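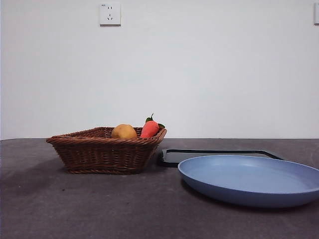 로사우라 아르볼레다 씨는 바구니를 짤 때 손보다 물이 먼저라고 했다. 마른 가지를 그냥 구부리면 대개 부러진다. 물에 담가 두었던 가지는 잘 휜다. 그래서 바구니 이야기는 물에서 시작한다.

## 가지는 왜 물에 담글까

나무와 풀의 줄기는 아주 가느다란 섬유로 이루어져 있다. 섬유는 실처럼 길쭉하고, 서로 단단히 붙어 있다. 줄기가 바싹 마르면 섬유 사이가 뻣뻣해진다. 이때 힘을 주어 구부리면 바깥쪽이 늘어나지 못하고 갈라진다.

물이 스며들면 달라진다. 섬유가 부드러워져서 줄기가 조금씩 늘어나고 눌릴 수 있다. 바구니 모양으로 짠 다음 다시 말리면 줄기는 그 모양대로 굳는다. 젖은 종이를 구겨서 말리면 구김이 그대로 남는 것과 비슷하다.

담그는 시간은 재료마다 다르다. 등나무 줄기를 얇게 켠 것은 금방 부드러워진다. 껍질을 벗기지 않은 버들가지는 오래 걸린다. 아르볼레다 씨가 일하는 이메로 공방에서는 껍질이 붙은 굵은 버들가지를 6일 동안 담가 둔다. 너무 오래 담그면 껍질이 미끈거리고 색이 변하기도 한다.

## 무엇으로 짤까

바구니 재료는 그 고장에서 무엇이 자라느냐에 따라 달라졌다.

- **버들**: 물가에서 잘 자란다. 가지가 길고 곧다. 우리나라에서도 고리버들로 상자와 키를 만들었다.
- **대나무**: 길게 쪼개서 얇은 대오리로 만든다. 전라남도 담양이 대나무 바구니로 이름난 곳이다.
- **싸리**: 산과 들에서 자란다. 가지가 단단해서 짐을 나르는 바구니에 썼다.
- **짚과 왕골**: 부드러워서 꼬거나 엮기 쉽다. 멍석이나 돗자리에도 쓴다.
- **등나무(라탄)**: 더운 나라의 숲에서 다른 나무를 타고 자라는 덩굴이다. 공원 그늘막에 심는, 보라색 꽃이 피는 등나무와는 다른 식물이다.

버들가지는 잎이 떨어진 뒤에 벤다. 벤 그루터기에서는 이듬해 봄에 새 가지가 올라온다. 그래서 같은 밭에서 해마다 가지를 얻을 수 있다.

## 날대와 씨대

바구니를 짜려면 하는 일이 다른 두 가지 줄기가 필요하다. 하나는 뼈대가 되는 **날대**이고, 다른 하나는 날대 사이를 지나가는 **씨대**이다. 베를 짤 때 세로로 놓인 실을 날실, 가로로 지나가는 실을 씨실이라고 하는 것과 같다.

가장 쉬운 짜기는 이렇다. 씨대 한 가닥이 첫 번째 날대의 앞으로 지나간다. 다음 날대에서는 뒤로 지나간다. 그다음에는 다시 앞으로 나온다. 이렇게 앞, 뒤, 앞, 뒤를 되풀이하며 빙 돌아간다.

그런데 한 바퀴를 돌고 나면 문제가 생길 수 있다. 날대가 짝수이면 둘째 바퀴에서도 씨대가 첫째 바퀴와 똑같은 자리로 지나간다. 앞으로 지나간 날대는 또 앞으로만 지나간다. 이렇게 되면 줄이 서로 엇갈리지 않아서 튼튼하게 물리지 않는다.

날대가 홀수이면 한 바퀴를 돌 때마다 앞과 뒤가 바뀐다. 날대 13개로 짜 보면 쉽게 알 수 있다. 첫째 바퀴에서 앞으로 지나간 자리를 둘째 바퀴에서는 뒤로 지나간다. 꼭 짝수로 짜고 싶을 때는 씨대를 두 가닥 써서 번갈아 돌리는 방법이 있다.

## 바닥, 옆면, 테두리

둥근 바구니는 흔히 바닥부터 짠다. 굵은 가지를 십자로 겹쳐 놓고, 가운데를 씨대로 단단히 감는다. 그런 다음 가지를 햇살 모양으로 벌리면서 돌려 짠다.

바닥이 알맞은 크기가 되면 날대를 위로 꺾어 세운다. 옆면을 짤 때 날대를 곧게 세우면 통처럼 된다. 바깥으로 조금씩 눕히면 위가 넓은 바구니가 된다. 모양은 이때 거의 정해진다. 씨대를 너무 세게 당기면 날대가 안으로 끌려와서 위가 좁아진다.

몇 줄을 짤 때마다 씨대를 아래로 꾹꾹 눌러 주어야 한다. 마르면서 가지가 가늘어지고 틈이 생기기 때문이다. 공방에서 가장 많이 만드는 바구니는 옆면이 20줄이다.

마지막은 테두리이다. 위로 남은 날대 끝을 옆으로 눕혀서 이웃한 날대의 앞뒤로 끼워 넣는다. 테두리를 마무리하지 않으면 씨대가 위로 빠져나온다. 손이 자주 닿는 곳이라 다른 줄기로 한 번 더 감아 주는 바구니도 있다.

## 틈이 있어서 좋은 점

바구니에는 틈이 있다. 물은 담을 수 없지만 공기가 드나든다. 감자나 양파처럼 축축하면 상하기 쉬운 것을 두기에 알맞다. 씻은 나물을 건져 두면 물이 아래로 빠진다.

틈은 바구니를 가볍게도 한다. 같은 크기의 나무 상자와 견주어 보면 들어가는 재료가 적다. 그런데도 쉽게 부서지지 않는다. 한곳을 누르면 그 힘이 얽힌 줄기를 따라 옆으로 퍼진다. 줄기가 조금씩 휘었다가 제자리로 돌아온다.

## 종이로 짜 보기

버들가지가 없어도 짜는 방법은 배울 수 있다. 두꺼운 종이를 길이 40cm로 길게 잘라 띠를 만든다. 띠의 너비는 모두 같게 한다.

1. 띠를 책상 위에 나란히 놓고 한쪽 끝을 테이프로 붙인다.
2. 다른 띠를 가로로 넣어 위, 아래, 위, 아래로 지나가게 한다.
3. 다음 띠는 아래부터 시작한다.
4. 띠를 앞줄에 바짝 붙인다.
5. 가운데에 네모난 바닥이 생기면 테이프를 떼고, 남은 띠를 사방에서 위로 접어 올린다.
6. 새 띠를 옆으로 둘러 가며 짠다. 모서리는 손톱으로 눌러 접는다.
7. 맨 윗줄은 풀로 붙이고, 튀어나온 끝은 안쪽으로 접어 넣는다.

짜다가 띠가 짧으면 새 띠를 조금 겹쳐서 잇는다. 이은 자리는 다른 띠 뒤로 숨긴다.

## 낱말 풀이

**공방**: 손으로 물건을 만드는 곳.
**대오리**: 대나무를 가늘게 쪼갠 것.
**키**: 곡식을 까불러 쭉정이와 티끌을 골라내는 도구.
**왕골**: 줄기가 길고 단면이 세모난 풀. 돗자리를 짜는 데 쓴다.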